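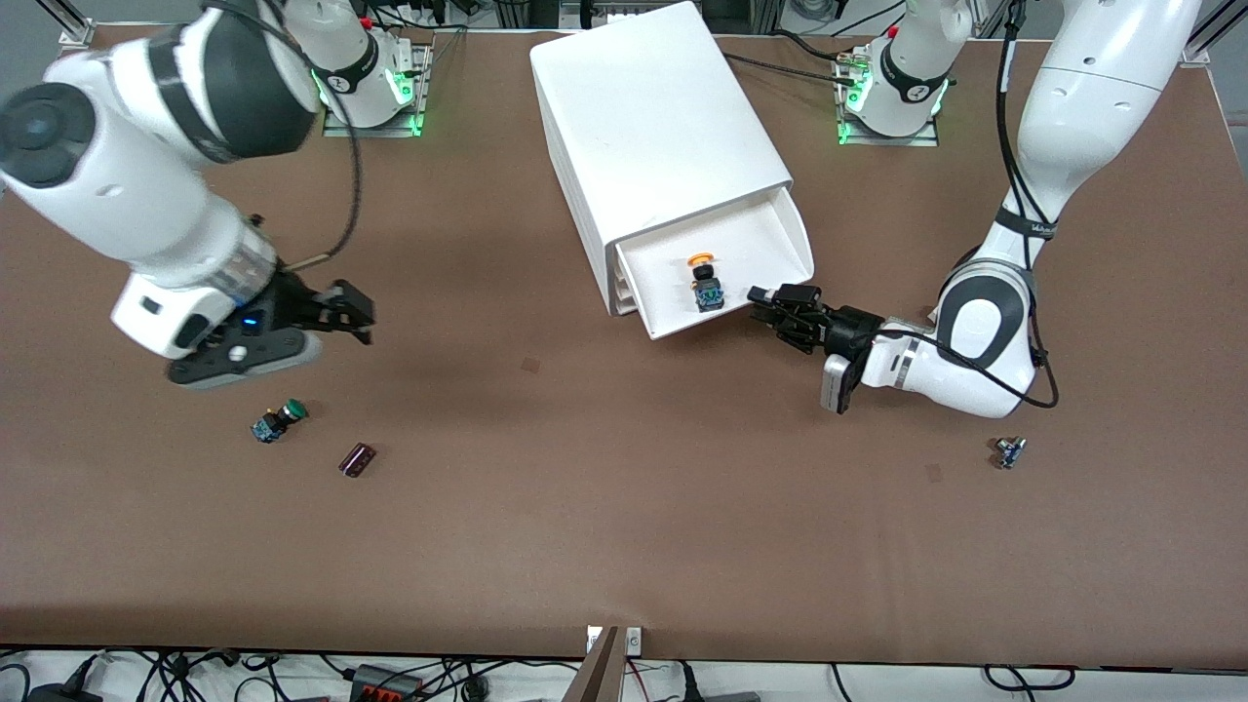

Last changed: 29 July 2020, P. Costigan

Bench notes, Faulkner church records – log building and second building

Picked up where the June entry stopped. The aim is still the same: settle which papers belong to the log church and which to the stone one, and get the building accounts into an order that can be transcribed.

Box 4 first. The folder labeled "Trustees, early" holds 23 loose sheets and one sewn gathering. The sheets were numbered in pencil at some later date, and the numbering follows the order they were found in, so I am ignoring it except as a finding aid. New working order is by hand and paper. The sewn gathering stays as it is.

Three hands so far.

Hand A writes German in a tight script, long s throughout, and signs nothing. Uses a brown ink that has haloed through the sheet in places. All of the entries for shingles, nails and hauling are in A.

Hand B is English, larger, and turns up only on receipts. Spells Kinden two ways on the same sheet (Kinden, Kindin). I am taking this as one family until something says otherwise.

Hand C is the pew list. I had C down in June as the same writer as A. Compared the capital K and the figure 4 today and they do not match – A closes the 4, C leaves it open. Changing the June entry to "C, separate, possibly later."

The land. The received story is that the Kinden family gave the ground outright. The deed copy in box 2 says something else: a sale, for a nominal sum, to trustees acting for both congregations, Lutheran and Reformed, with the burial ground set apart and not to be plowed. The copy is unsigned and has no recording reference. Need the county book and page before this goes in the draft history. Until then the draft should say "conveyed" and leave out "donated."

Site of the log church. Two statements to reconcile:

1. The anniversary pamphlet puts it on the uphill side of the road, inside the present cemetery wall.
2. The sexton's memorandum puts it "below the spring, 14 rods from the road."

These could both be right if the road moved. The memorandum also mentions a "new road by the school lot," so at least one change of course took place before it was written. I scaled 14 rods (231 feet) off the present road on the survey print and it lands in the field east of the wall, well outside it. Scaling from the old trace, as near as I can draw it, puts the point around 23 feet inside the wall. Error on the trace is larger than that, so the result is only suggestive. Not to be quoted.

Transcription. Did the first two leaves of the sewn gathering. Conventions unchanged: line for line, abbreviations expanded in square brackets, superscripts brought down, doubtful readings followed by a question mark. One problem word on leaf 2, line 4. I read it as Glocke (bell) and then as Glieder (members). The sum beside it is too small for a bell. Left as doubtful.

Communion lists. The union arrangement shows up plainly here: the Lutheran list and the Reformed list sit back to back in one book, started from opposite ends, and meet near the middle. Anyone scanning this book needs to know that the Reformed half will come out upside down. Keep the image order as the physical order and record the rotation in the notes column. The last batch was "corrected" and it took most of a morning to undo.

Storage. Grotetix folders arrived, legal size, and the ledgers do not fit. The loose sheets do. Used them for boxes 2 and 4. The Plukitz index took the new folder numbers without trouble, but it drops umlauts on export, so Müller comes out as Mller. Workaround for now is to type the ue form in the search field and keep the true spelling in the transcription field only.

Condition. Sheet 14 has a split along the center fold, old, with a paper strip pasted on the back. The strip has writing on it. Looks like part of a school account, same paper as the pew list. Did not lift it. Marked for the conservator and put in a separate sleeve.

Open items:

County book and page for the Kinden deed.
Date of the road change. Try the road petitions before the township minutes.
Second opinion on leaf 2, line 4.
Whether C also kept the school account. Compare the pasted strip once it can be read.
Baptismal register, gap of four years after the stone church was started. Pages look to be missing – there are stubs – so check the pastor's private book before calling it a vacancy.

Leaves 3 and 4 next. Box 2 is back on the upper shelf, box 4 is still signed out to me.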